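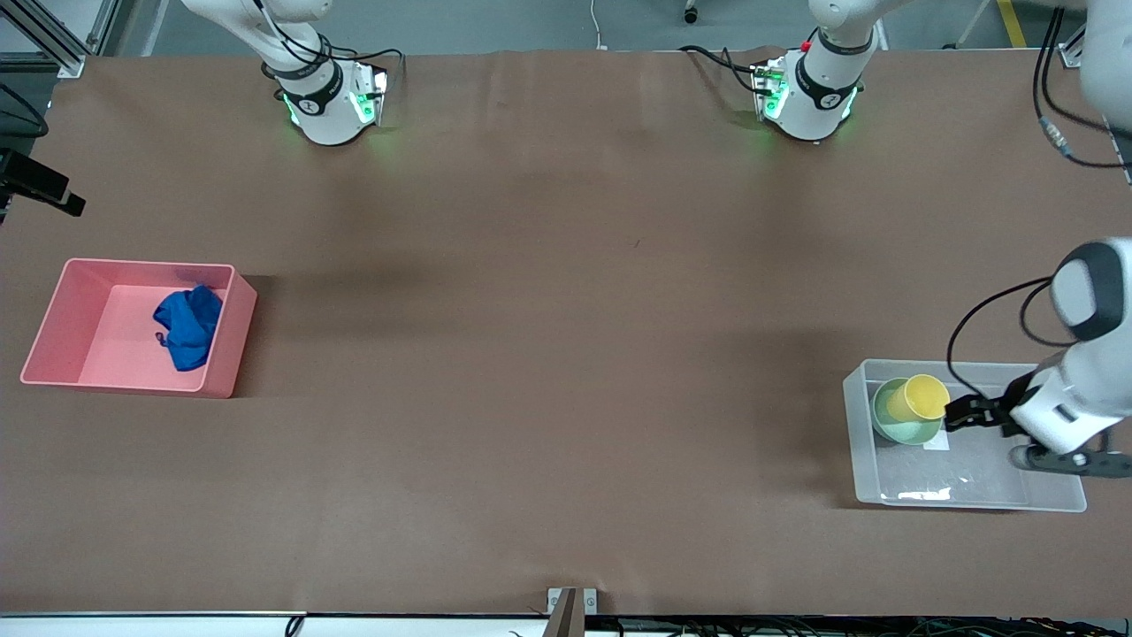
3 min read

Zikorside to keep cup deposit program at cafes and market stalls

14 February 2018

The Zikorside town council has voted to keep the town's reusable cup program running for another year and to open it to food stalls at the riverside market. The changes take effect in March.

Under the program, customers who buy a hot or cold drink to go can ask for a reusable cup and pay a deposit. The deposit is refunded when the cup is returned to any business taking part, whether or not the drink was bought there. Returned cups are collected, washed and sent back out.

There are now 26 businesses in the program, most of them on Hanrahan Street and in the blocks behind the library. They include cafes, two bakeries, a bowling alley and the snack counter at the bus station. Market stalls had been left out of the first year because they had nowhere to store used cups between pickups. The town will place a locked collection cabinet at the north gate of the market, next to the recycling bins, and stall holders will be given keys.

The cups come in yellow, white and dark green. The color has no bearing on the deposit, and any color can be returned at any location. Businesses had asked for a single color in the second year to make stacking and sorting easier, but the council decided to use up the existing stock first.

Washing will still be handled by Akora, which holds the contract at its plant on the east side of town. The company collects from each business on a set route. Several cafes told the council that pickups came too late in the afternoon and that they ran short of clean cups before closing. The new agreement adds an early pickup on the Hanrahan Street route. Businesses outside that route will stay on the present schedule, with the option of calling for an extra crate.

The council has set aside 185 dollars for each new business that joins, to cover a storage rack, a sign for the counter and a starter set of cups. Businesses already in the program can apply for a replacement rack if theirs is broken, but not for a second one.

Returns were the main subject of debate before the vote. According to the report given to the council, 70 percent of cups handed out in the first year came back. The rest were kept, lost or thrown away. Some members wanted a higher deposit to bring that number up. Others said a higher charge would push customers back to paper cups, and the deposit was left as it is.

The report also noted that many cups were being left on benches and windowsills near the Zemthorpe ferry landing, where there is no return point. The ferry office has agreed to take cups at its ticket window during opening hours – it will not hand out cups or refund deposits in cash, but will give a paper slip that can be redeemed at any cafe in the program.

The vote was 7 to 2. The two members opposed said the washing contract should have been put out for new bids before it was extended.

Stall holders who want to join can pick up a form at the market office or at the front desk of town hall. A list of return points will be posted at both places before the changes begin.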